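Polstead simulation room: inspection checklist for bimanual handling runs
Filled in by Nazar Stasiv, December round

Scope. This checklist is used before we accept a batch of simulated runs into the Drerkton study, where we compare two ways of planning for a two-armed robot that must handle a long part. Method A plans each arm alone and corrects afterwards. Method B plans both arms together, with the part treated as one more link. The batch inspected is 217 runs. Marks are: OK, OK with comment, NOT OK.

Part 1. Before opening the batch

1.1 Software version written in the batch note. OK
1.2 Random seeds saved together with the runs. OK
1.3 Time step the same in both methods. OK with comment
Comment: the value is the same, but in Method A it is written in two places. Please keep only one. If somebody changes one of them in the future, the comparison is lost and we will not see it quickly.
1.4 Joint limits loaded from the shared file. OK
1.5 Force limit at the grippers switched on. OK
Comment: in the last round it was off for 7 runs. I checked every run this time and it is on in all of them.

Part 2. Room and objects

2.1 Room loads with all its surfaces. OK
2.2 Every large surface has a collision shape. NOT OK
Comment: the floor and the cabinet are correct. One wall panel in room 145 has only a visual shape, so an arm can go through it without any contact being reported. I have sent the room back to Bosel for repair. Runs in this room should wait.
2.3 Start position of the part does not touch any furniture. OK
2.4 Mass of the part agrees with the part sheet. OK with comment
Comment: mass is right, but the centre of mass is given for a flat bar. For a folded profile it must be moved a little towards the fold. The effect is small when the part is level and larger when it is tilted.

Part 3. Holding and moving the part

For this part the inspector stops the run at a chosen moment and looks from the robot's own viewpoint. Please do not use the outside view for items 3.1 to 3.4. The outside view is more comfortable, but it hides the space between the fingers and the part. 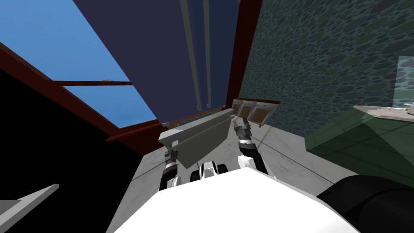

Run 2701, robot's own view. Angled beam held diagonally, drawer cabinet beyond its far end.

3.1 Part is supported by at least one gripper at the stopped moment. OK
Comment: in run 2701 the left gripper supports the beam. For the right gripper I do not judge the contact from the view, only that its fingers are angled towards the right end. The contact must be read from the log.
3.2 Fingers do not go inside the part. OK
Comment: confirmed from the distance values, zero overlap in the log.
3.3 Free space between the end of the part and the nearest furniture. OK with comment
Comment: the right end of the beam comes close to the cabinet. The log gives enough distance – but the warning limit is set for short parts. I propose a separate limit for long parts.
3.4 Arms stay clear of the robot's own body. OK
3.5 Part does not rotate in the grip more than allowed. OK with comment
Comment: Method A passes, but the rotation comes in small jumps. Method B is smoother. This is the result we expected, and it is good to have it also from the inspection and not only from the final table.

Part 4. Records and result

4.1 Every run has a contact log. OK
4.2 Failed runs are kept in the batch. OK
Comment: thank you for this. Earlier they were deleted and the success rate looked too high.
4.3 Success is decided by the same rule in both methods. NOT OK
Comment: the Polishchuk rule asks that both grippers are in contact when the part reaches its goal. In Method A the script also accepts one gripper. I do not think it was done on purpose, it looks like an old line from the single-arm tests. The success rates should be calculated again before they are shown to anybody.
4.4 Names of runs follow the agreed pattern. OK

Decision

Batch not accepted yet. Items 2.2 and 4.3 must be closed first. Items 1.3, 2.4 and 3.3 can be closed later, but before the next batch. After the repair, repeat Part 2 completely and Part 3 for the runs from room 145. It is not necessary to repeat Part 1 if the software version stays the same.

Checked by: N. Stasiv
Second reader: open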